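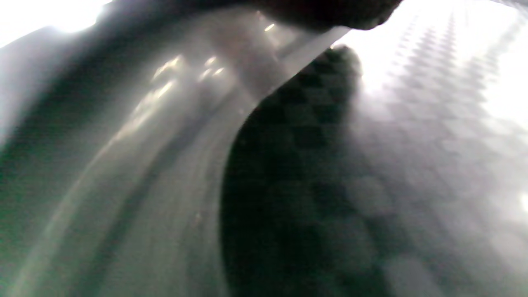 로봇 조작 특론 강의 노트 6
그리퍼 비교 실험, 숫자를 어디까지 믿을 것인가

작성 2018년 2월 12일. 지난 노트의 접촉 모델 부분은 다시 설명하지 않는다. 마찰원뿔이 기억나지 않으면 먼저 복습하고 올 것.

1. 오늘 다룰 문제

그리퍼 제조사 자료에는 거의 예외 없이 파지 성공률이 적혀 있다. 나는 이 숫자를 잘 믿지 않는다. 거짓말이라고 생각해서가 아니라, 무엇을 성공으로 쳤는지 적어 놓은 자료가 드물기 때문이다. 물체를 1초 들고 있으면 성공인가? 옮기다가 손가락 안에서 돌아가면? 접시에 내려놓았는데 아래쪽이 눌려 있으면?

이번 학기 비교 대상은 두 가지다. Dranance의 평행 그리퍼와 Diden의 연질 손가락 그리퍼. 팔과 제어기는 양쪽 모두 Saxena 것으로 통일했다. 통일했다고 조건이 같아지는 것은 아니다. 손가락 길이가 다르면 손목 자세가 달라지고, 손목 자세가 달라지면 카메라가 보는 각도도 달라진다. 작년 보고서 중에 "동일 조건에서 비교하였다"라고 쓴 것이 여럿 있었는데 그 문장은 올해 감점한다.

2. 성공의 정의

Impi Oksanen이 정리한 기준을 그대로 쓴다. 단계는 3개이다.

파지: 물체가 바닥면에서 완전히 떨어진다.
이송: 목표 위치 위까지 가는 동안 물체 자세가 허용 범위 안에 있다.
배치: 손가락을 벌린 뒤 물체가 스스로 서 있거나 놓여 있고, 표면 손상이 없다.

마지막 단계의 "표면 손상"이 문제다. Oksanen의 원래 문서에는 사진으로 판정한다고만 되어 있다. 판정자 두 명이 같은 사진을 보고 다른 답을 내는 경우가 꽤 있었고, 나는 이 항목이 측정이라기보다 의견에 가깝다고 본다. 대안이 있는 사람은 수업 시간에 가져오기 바란다. 힘 센서 값으로 대체하자는 제안은 이미 두 번 나왔고 두 번 다 실패했다. 센서가 손목에 있으면 손가락 끝 압력은 추정치일 뿐이다.

3. 물체 선정

강체 블록만 쓰면 두 그리퍼의 차이가 거의 나지 않는다. 블록으로 시험한 62회에서 실패는 양쪽 모두 손에 꼽을 정도였다. 이런 결과를 막대그래프로 그려 놓고 "두 제품은 동등하다"라고 결론짓는 학생이 해마다 있다. 시험이 너무 쉬웠다는 뜻으로 읽어야 한다.

그래서 과제에는 모양이 불규칙하고 표면에 무언가 붙어 있는 물체를 반드시 포함시킨다. 음식 모양 물체가 자주 쓰이는 것도 같은 이유에서다. 다만 모형과 실물은 강성과 마찰이 전혀 다르므로, 모형으로 얻은 성공률을 실물에 옮겨 쓰지 말 것.
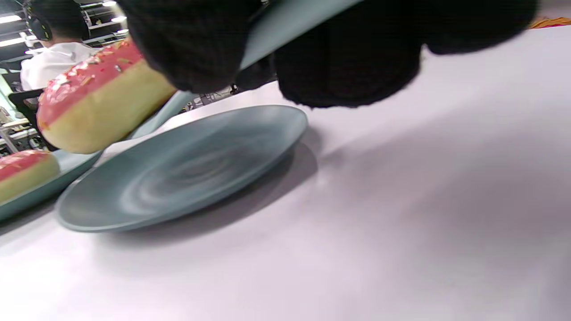

배치 단계에서 가장 과소평가되는 변수는 받는 쪽의 형상이다. 논문에서는 흔히 목표를 평면 위의 한 점으로 두지만 실제 목표에는 테두리가 있고 높이가 있고 기울기가 있다. 접시를 생각해 보자. 탁자에 평평하게 놓인 빈 청회색 접시는 테두리가 얕아서 웬만하면 받아 준다. 반면 검은 니트 장갑을 낀 손이 잡고 있는 접시처럼 크게 기울어 있으면 놓을 수 있는 면 자체가 카메라에서 좁은 띠로밖에 안 보인다. 분홍색 아이싱을 입힌 도넛이 가까이서 시야를 차지하면 그 뒤의 테두리 위치는 더 짐작하기 어려워진다. 이런 상황에서 추정기가 내놓는 신뢰도 값을 그대로 믿어도 되는지, 각자 의심해 보기 바란다.

4. 손목 카메라의 한계

Viorica Nistor의 주장은 손목 카메라 하나로 충분하다는 것이다. 근거는 외부 카메라를 추가했을 때 성공률 차이가 작았다는 점인데, 나는 동의하지 않는다. 접촉 직전에는 손가락이나 물체가 화면을 크게 가리고 초점도 맞지 않는다. 바로 그 순간의 정보가 필요한데 영상에는 흐린 윤곽만 남는다. 광택 있는 면이라면 조명 반사까지 겹친다. 밝은 반사를 물체의 모서리로 잘못 잡는 사례는 직접 로그를 열어 보면 어렵지 않게 찾을 수 있다.

그림자도 확인할 것. 흰 탁자에서는 손 그림자가 넓게 퍼져서 분할 결과가 물체 쪽으로 번진다. 배경을 바꾸면 없어지는 오류인지, 배경을 바꿔도 남는 오류인지 구분해서 보고한다.

5. 표본 수에 대하여

Brurngate 공개 기록에는 시도 3,003회가 들어 있다. 많아 보인다. 그런데 물체 종류로 나누면 종류당 표본이 들쭉날쭉하고, 어떤 물체는 약 26회밖에 안 된다. 그 정도 표본에서 성공률 몇 퍼센트포인트 차이는 아무것도 말해 주지 않는다. 신뢰구간을 직접 계산해 보면 바로 알 수 있다. 전체 평균만 제시한 표는 평균을 어떻게 냈는지부터 물어야 한다. 시도 수로 가중했는지, 물체별 평균을 다시 평균했는지에 따라 두 그리퍼의 순위가 뒤집히기도 한다.

6. 과제

가. Brurngate 기록에서 물체 두 종류를 골라 단계별 성공률과 신뢰구간을 계산하시오. 구간 계산 방법을 명시할 것.
나. 실패 사례를 골라 원인을 인식, 계획, 파지, 배치 가운데 하나로 분류하시오. 분류가 애매하면 애매하다고 쓰고 이유를 적을 것. 억지로 한 칸에 넣은 답은 점수가 없다.
다. 기울어진 접시를 목표로 하는 배치 시험을 설계하시오. 각도를 어떻게 재고 유지할지 포함한다. "사람이 들고 있는다"라고만 쓰면 재현할 수 없는 설계로 본다.
라. Nistor의 주장에 찬성하거나 반대하는 글을 한 쪽 이내로 쓰시오. 내 의견에 맞춰 쓸 필요는 없다.

최종 보고서는 6월에 받는다. 로그 원본을 함께 내지 않은 보고서는 채점하지 않는다. 제조사 홍보 영상은 근거 자료로 인정하지 않으며, 편집 없는 연속 촬영본이라면 개별적으로 문의할 것.

다음 시간: 제어 주기와 지연. Saxena 제어기 설명서의 지연 항목을 미리 읽고, 그 값이 어느 구간을 잰 것인지 찾아 올 것. 나는 못 찾았다.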